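CHAPTER 4
Before You Buy: Planning and Budgeting for a Bench Robot

In this chapter
Total cost vs. sticker price
Writing a needs statement
Consumables, and why they sink budgets
Space, power, floor plan
Getting quotes you can compare

Key terms: payload, reach, end effector, consumable, integration cost, service contract

Start with the job. Not the arm. Most first-time buyers do it backwards: see a demo, like the demo, ask for a quote, then go looking for work the thing could do. By then the money is half spent.

Take the Trestville lab, a case we come back to all through Part Two. Small testing lab, one long bench, lots of pipetting. They wanted an arm to handle tip boxes and free up people for the work that needs people. Reasonable. The first budget request had one line on it: "robot." No gripper, no mounting, no training hours, no spare anything. Kollcombe, the parent company, sent it back the same day.

Second try was better. They wrote down what gets moved, from where to where, how often, and what happens if it's dropped. One page. That page is called a needs statement and you will write one at the end of this chapter.

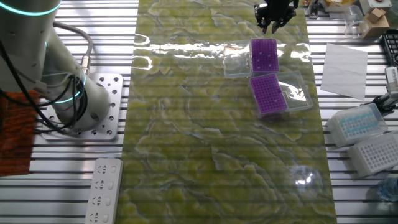 Now the consumables. Tips, racks, plates, whatever your process eats. An arm doesn't make these cheaper. It can make them dearer, if the gripper wants a certain box shape and your usual supplier sells a different one. Trestville was using 40 boxes a week by hand and planned for the same under automation. Nobody had asked whether test runs used up boxes too. They do. Setup, practice, re-teaching a position after somebody bumps the bench. Put in a line for it.

Lids are another one. Open lid, closed lid, lid that swings out and takes up room beside the box. Ask who opens it, the person or the robot. If it's the robot, thats extra programming time and maybe different fingers. Get the answer in writing before the quote, not after.

Bench space next. Measure the arm's base, then its reach, then everything that has to stay put inside that reach. Add cables. Add power, and somewhere to put the power strip where liquids won't find it. A drawing on graph paper is fine for this.

Then quotes. Trestville asked two vendors, Zudiron and Kaplan. Zudiron quoted the arm alone. Kaplan quoted arm, gripper, mounting and 4 days of on-site setup. Side by side Kaplan looked far too expensive, untill the missing items were added to the other column. The lesson is dull but it saves money: send both vendors the same list and make them fill in every row, even if the row says zero.

Worksheet 4.1 gives you a blank list. Copy it. Fill in what you know now, leave the rest, come back after Section 4.2.

4.1 What the Sticker Price Leaves Out

Five cost groups to know: purchase, integration, consumables, upkeep, and people's time. We take purchase first as it's the shortest.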